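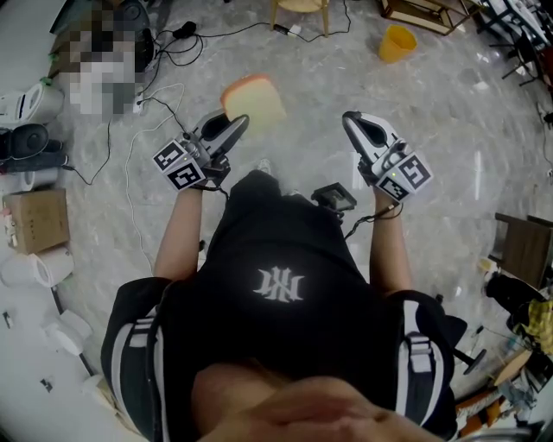
Toy bread pick, handheld grippers, marker cube on each wrist

Gripper pose jumps when a marker cube turns - is it my fusion or my calibration?
Posted 2nd February in Perception and Tracking

grarum_bench

Hi all! I've been having a wonderful time building a demonstration pipeline for two-handed pick and place, and I'm stuck on one thing that I'm hoping is obvious to somebody else.

The setup: two handheld grippers, each with a cube of fiducial markers at the wrist, tracked from a head camera that looks down over both hands. I run detection per frame, solve a pose per marker face, average the faces into one cube pose, then smooth it. The output goes into Sastach for segmenting and on to policy training. Toy food on the floor is the test task, mostly bread slices, because they're flat and light and they punish a bad approach angle right away.

When two faces of a cube are visible, the track is lovely. I could watch it all day. When the wrist rolls and the detector drops to one face, the pose jumps 14 mm, sometimes with a flip in orientation, and then jumps back when the second face returns. My smoother turns that into a nice soft swoop, which looks better in the plot and is worse for training. The policy has learned to swoop too - it copies it perfectly!

Things I've tried:

Longer smoothing window. Hides the jump, adds lag, jaws close late.
Refining the corners to subpixel. Helped the noise, did nothing for the jump.
Recalibrating the camera with 126 board views. Reprojection error looks great.
Throwing out every one-face frame. Works, but I lose the frames right around the grasp, and those are the ones I want most.

The cube geometry comes from the CAD file. Both cubes use the same layout with different marker IDs. The left one jumps more than the right. Is there a standard way to do this that I've missed?

huminum_fan

Oh, I love this problem. You have two separate bugs and they're covering for each other.

First, please stop averaging poses from separate faces. A single small square marker seen nearly head-on has two pose solutions that fit the corners almost equally well, and a pixel of noise is enough to pick the wrong one. That's your orientation flip. If you average a flipped pose with a good one you get something that belongs to neither. Instead, put all the visible corners into one solve against the full cube model. Two faces at right angles make the problem well behaved, so the flip disappears in those frames for free.

For the one-face frames, ask the solver for both candidate poses and keep the one closer to your prediction from the previous frames. A constant velocity prediction is plenty at hand speed. Don't just take the lower reprojection error, the two numbers are often too close to mean anything.

Second, the position jump. A steady 14 mm that comes and goes with the number of faces sounds to me like cube geometry. The CAD file is what you wished for. The printed cube with stickers on it is what you have, and a face that sits a degree or two off will pull the wrist pose sideways, and then you carry that error all the way out to the fingertips. The left cube being worse fits this nicely. So calibrate the cube itself:

1. Hold the gripper in front of the camera and turn it slowly through every angle you can. I take 300 frames per cube.
2. Keep the frames with two or more faces.
3. Fix one face as the reference and run bundle adjustment over the other faces' transforms and all the camera poses together. Leave the marker size fixed or the scale will wander.
4. Save the result per gripper. Don't share one file between left and right.

It takes me 12 minutes for the pair, coffee included. The first time I did it I replotted my old recordings straight away and sat there grinning at the screen. You can reprocess everything you've already captured, as long as the cubes haven't been re-stickered since!

One more tip: weight the corners by how obliquely you see the face. A face that's nearly edge-on still gets detected now and then, and its corners are awful.

cho_tracker

just use a kalman filter

grarum_bench

I have one, that's the smoother in my post - it's what makes the swoop. Unless you mean feeding it the raw corners?

cho_tracker

yes raw corners. sorry was on my phone. put the corners in as the measurement and the cube pose as the state, then a one face frame is just a weaker update and you don't need any averaging step. also gate it, so a flipped solution gets rejected before it goes in. For training data you're offline anyway so run it forward and backward, no lag that way and your jaws won't close late

grarum_bench

Update, and thank you both so much. I did the joint solve first and the orientation flips went away in every two-face frame. Then the cube calibration from November's recordings, which luckily included lots of slow turning. The worst face on the left cube was off by more than two degrees! The right cube was much closer to the CAD numbers. With the new files the jump at the one-face handoff is down inside the normal noise, and I've put the one-face frames back into the training set.

Next up is the forward and backward pass. I also want to save a confidence value for each frame so the Sastach export can mark weak stretches and I can decide later what to do with them. If anybody has a sensible way of turning the pose covariance into a single number at the fingertip, I'd love to see it.

huminum_fan

Push the covariance through the wrist-to-fingertip transform and take the square root of the largest eigenvalue of the position block. It comes out in the same length unit as your cube model, so it's easy to threshold. Make sure you include the rotation part when you propagate it, most of the fingertip error comes from there. And post the plots when you have them!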